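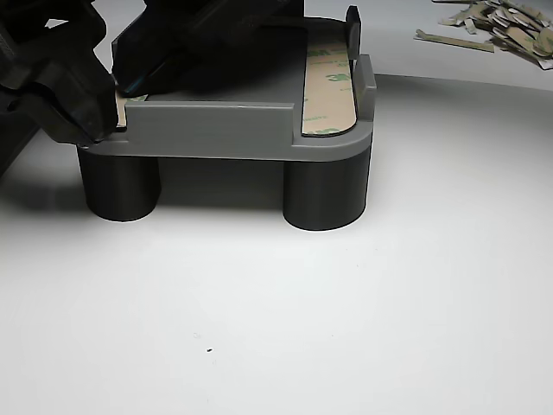

Gripper Comparison for Adhesive Assembly – Progress Report to the Dalen Fund

Prepared by: Ritva Hyvönen, Project Lead, Brurnden Automation Centre
Reporting period: April to 11 October
Status: Stage two complete, stage three under way

1. Purpose of this report

This report sets out the work carried out under the Dalen Fund grant during the second stage of the project. The grant supports a side-by-side trial of two robot grippers, the Ekari and the Emarier, on small assembly tasks that are now done by hand. The task chosen for this stage is the placing and pressing of double-sided adhesive tape on a printed fixture.

2. The task

The fixture is a grey 3D-printed part with a flat deck, a low lip along the front and a taller wall on the right side. It stands on two short, dark cylindrical legs. Strips of tan 3M double-sided tape are laid flat on the deck, one at each side. The arm then brings the gripper down and presses the strip with a finger tip, moving along it in short steps.

The front left corner has been the most demanding position in the trial. The finger must come down just behind the lip, and there is little room for error before it touches the plastic. We have kept the lip in the design at the request of the assembly staff, who use it to square the part by hand.

3. Work completed

The stage two plan called for equal time on each gripper, using the same arm, the same controller and the same fixture drawing. This was achieved. A total of 3,634 press cycles were recorded, of which 1,101 were at the front left corner. Both grippers were run at three speeds, and each speed was repeated on a fresh fixture.

Jouko Jääskeläinen rewrote the approach path in the controller so that the arm slows before contact. The earlier path, carried over from stage one, brought the finger in at too steep an angle and marked the lip on several parts. Ghada Darwish set up the force log and checked its readings against a bench scale at the start of every working day.

4. Findings to date

The Ekari gave the more even pressure along the length of the strip. Its fingers are stiff, and the force log shows little change between the first press and the last. It is, however, bulky for this work, and on the inner side of the deck the second finger came close to the side wall often enough that we had to add a limit in software.

The Emarier cleared the wall without difficulty and was quicker to set up. Its grip pads wore faster than the supplier's notes had led us to expect. One set was replaced after 985 cycles, when lift was found at the ends of the strips during the peel check. We do not yet know whether a harder pad would correct this, and a set has been ordered.

At the lowest speed the two grippers performed equally well. The difference appears at the middle and high speeds, and it is at the high speed that the assembly staff would need the cell to run.

5. Matters arising

Removal of the tape backing is still done by hand. It was left out of the original scope, but the operators report that it takes up more of their time than the pressing does – a point also raised at the stage one review. The curled scraps cling to gloves and to each other, and a clear area behind the fixture has to be kept for them. Lenni Partanen has prepared a short note on peeling tools, which is available on request. No grant money has been spent on this question.

Print quality of the fixtures was uneven early in the period. A batch of 9 was set aside for slight warping of the base plate and reprinted at our own cost. The delay was absorbed within the schedule.

6. Budget and staffing

Spending is in line with the approved budget. The only change is a small transfer from travel to consumables, to cover tape and replacement pads. Araceli Bañuelos joined the project part-time and has taken over the peel checks and the keeping of the trial records.

7. Next steps

Stage three will repeat the high-speed runs with the harder Emarier pads and with a slimmer finger for the Ekari. A wrist camera will also be tested as a means of finding the strip before the first press. At present the arm relies on fixed positions, and a strip laid slightly askew is not detected.

We ask the Fund to confirm that the camera trial may be charged to the equipment line. The camera has been chosen but will not be ordered before a reply is received.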